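March 5, 2019

Up before the alarm again, which never happens for work and always happens for cupboards. I've been looking forward to this for weeks! I lay there for a while going through the lower shelves in my head, then gave up, put on the big sweater and the thick socks, and had the coffee going before it was light. Rain on and off. A perfect day for turning a kitchen inside out.

So, the plan (written on the back of the Rasetti receipt, because that was the paper nearest to me): get the everyday things out, look at them in decent light, and decide where each one lives. I have been putting things back wherever there was a gap ever since we came here in September, and a kitchen run that way slowly turns against you. The colander was living inside the stock pot. The mugs were on two different shelves at opposite ends of the room. The small bowls were behind the flour, so every time I wanted one I had to move the flour, and the flour bag has never once been moved without leaving a little puff of itself on the shelf.

Started with the drawer under the counter because it was the worst. Out came the potato masher that jams it, two corks, the good peeler I thought I had thrown away with the peelings (so happy to see it), a packet of birthday candles, and the instructions for a blender that we gave away two apartments ago. I wiped the drawer with warm water and a drop of vinegar and left it pulled out to dry. It smells like a salad in there now but it's clean clean clean.

Then the shelf liner. I had bought a 60 inch roll of the Skosto stuff, the plain cream one with the slight grip to it, and I love it. I loved it in the store and I love it more now. It cuts with ordinary scissors and lies down flat, none of that curling back up like a window shade. I did the two low shelves first, measured the third one wrong, said a word, and patched the back corner with an offcut where only I will ever know. Well, now this diary knows too.

By then the light had come around and I could get to the part I had been saving, the big white table. There's something about putting kitchen things on a plain white surface. In the cupboard they're just a pile of stuff you reach past. Out there with some space between them they look like themselves again - I could see the colors for the first time in months! The green of the colander especially. I'd been thinking of it as a sort of nothing color, hospital green, and it's lovely, like the inside of a pistachio shell or a mint that has been sucked for a while. And red next to it looks wonderful. Two strawberries were all it took.

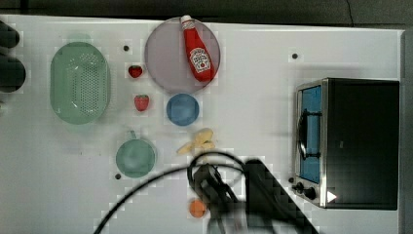
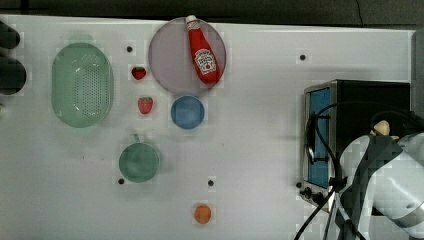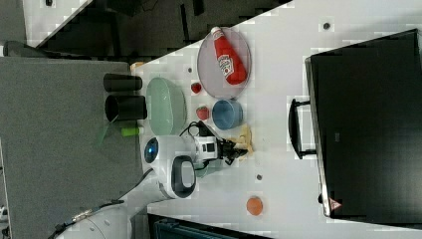
I could have looked at those colors all morning. I do think we own nicer things than I give us credit for. All the magazines want you to have matching sets, and I did want one once, very badly, the white one in the window at Samuel with the thin gold line. It was 300 dollars and I stood outside with my nose nearly on the glass like a child at a bakery. I'm glad now that I walked on. A cupboard where every bowl is its own color is so much more fun to open in the morning, and if one breaks there's no hole in the set because there's no set.

Blue bowls are for the counter, I've decided. They're the right size for so many things - chopped onion, an egg for brushing, salt when I'm doing a lot of pasta water, the last of the berries - and there's no sense in keeping something I use that often behind a bag of flour. So the flour has gone up to the second shelf in the tall glass jar from Brestier, the one with the wire clip that pinches, and the bowls have come down to elbow height. I tested this by pretending to cook. I stood at the counter and reached for a bowl without looking, and there it was! I did it again just for the pleasure of it.

The colander was harder. It's an awkward shape for a shelf, long and narrow, and it won't nest with anything round, which is how it ended up in the stock pot in the first place. I tried it on its side next to the baking sheets and it slid. I tried it on top of the fridge and it looked as if it had been thrown there. In the end I gave it a spot to itself on the shelf right by the sink, lengthwise, with nothing on top of it, and I'm going to use it as the place where washed fruit goes to drip. It might as well be out if it's that pretty. I bought it for 11 dollars on the day we got the keys, before we had a bed, and I remember eating grapes out of something else entirely because I couldn't find which bag it was in.

Ketchup is going in the fridge door. This has been a matter of discussion in this house. One of us grew up with it in the cupboard and one of us grew up with it in the fridge, and for months it has been wandering back and forth between the two depending on who had fries last. I've made the decision and I'm writing it down here so that it has some weight.

Mugs took longer than they should have, because I kept stopping to think about each one. The light green one stays at the front. It has a nice short handle and it's a good everyday size. The tall brown ones from my aunt's old place go behind it, and the chipped one with the sailboat I moved to the windowsill for pencils, where it can be chipped in peace. The dark cups I can't make up my mind about. They look so good on a white surface and so gloomy in a cupboard, you reach in and your hand can't tell where the cup ends and the back wall starts. I may put them on the open shelf. I may just leave that one till tomorrow.

And the toaster oven! I want to write about the toaster oven properly, because I've gone from resenting it to being completely on its side. I used to grumble that it ate up a corner of the counter. But I've hardly turned on the big oven all winter. Cheese on toast, the little potatoes cut in half, a tray of nuts, one baked apple when it's only me at home. I took the crumb tray out today and I'm not going to describe what was on it. It soaked in the sink for 48 minutes (I know because I'd set the timer for the bread and forgot that I wasn't making bread) and then came up bright with baking soda and an old sponge. I did the glass too, inside and out. Now you can see your supper turning brown, and I think that might be half the joy of the thing.

Lunch was standing up, as it has to be on a day like this. Toast, the end of the sharp cheese, strawberries from the carton, a spoonful of the plum jam straight from the jar to finish it off. I went back for a second spoonful and scraped down the sides and washed the jar, so that's one more jar for the shelf, which I suppose is how I came to have so many of them.

After lunch I slowed right down. Sat on the floor with my back against the stove and went through the box of lids. There are lids in there for containers I've never owned. How do they get in? I matched what I could, and the rest went into a bag by the door. I kept one orphan, a round red one, because it fits over the small bowl if you press firmly, and then I spent far too long pressing it on and popping it off again. It makes a very good noise.

Then the spices, but only the front row. I threw out a cumin that smelled like cardboard and a jar that had lost its label and might have been anything. Cinnamon, paprika and the black pepper moved next to the stove. The rest can wait. I had it in mind to do the whole rack and write new labels with the white pen, and I was halfway up the step stool when I noticed that my knees were done for the day, so I listened to my knees.

It was nearly dark when I got everything put back. I went around opening doors just to look inside. Liner, bowls, mugs, the green colander in its own place by the sink with a bit of the window light still on it. Made soup with the odds and ends, carrot and the last leek and a potato, and everything I wanted was where I put my hand, apart from the ladle, which I had moved in the morning and couldn't find for anything. It was in the stock pot. I suppose something has to live in there.

Things left over for tomorrow: decide on the dark cups, wash the drawer divider, take the bag of lids down, find out if Rasetti still has the narrow glass jars, and buy more of the Skosto liner for the hall closet, because I have got my eye on the hall closet now. Also lemons.

Feet are up. My hands smell of vinegar and leek. I've just been back in for a glass of water and took the long way around so I could open the bowl cupboard again.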